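Stinen water rates going up in February, boil notice lifted

Stinen households will pay more for water starting in February after the town council voted late in the evening to approve a new rate plan. Vote was close. Second reading skipped.

The increase works out to 91 cents a week for a typical home on the standard meter. Larger meters pay more, and the full table is posted at town hall and at the Ovasetti Street library branch.

Money goes to the Tetach main, the old line that runs under the east side and has broken 3 times since last winter. The latest break left 389 homes under a boil notice. That notice is now lifted, the water office confirmed shortly before noon. Residents who still see cloudy water should run the cold tap for a few minutes and call if it doesnt clear.

"We patched it and we patched it again," said Tshepo Magagula, who runs the water office. "The pipe is older than most of the houses on it. At some point you dig it up."

Digging starts at the Sipos Road end and moves west toward the school. Expect one lane closed, no street parking on the work side, and short shutoffs during the day. Door tags go out the evening before any shutoff. The number 4 bus will skip two stops while crews are on Sipos Road, with a temporary stop outside the pharmacy.

Not everybody was happy. Several east side residents told the council they had been paying for bottled water out of pocket during the notice and wanted a credit on their bills. Council did not take that up. One member asked for it to go on the next agenda and the mayor agreed, no date given.

Others asked why the west side should pay the same increase when the work is all on the other end of town. Magagula said the system is one system, and that the west side tank fills through the same main.

The plan covers replacement of up to 508 yards of pipe in the first stage. A second stage, past the school, depends on a state loan the town has applied for but not yet recieved.

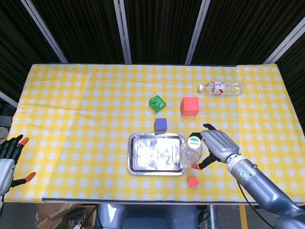 Do customers need to sign up for the new rate?

The new rate will be applied automatically, starting with the February bill. Anyone on the low-income discount stays on it and does not have to reapply.

Billing questions go to the water office counter, open 8 a.m. to 4 p.m. Closed over lunch. The shutoff map is taped up by the door there and will be updated as the work moves along.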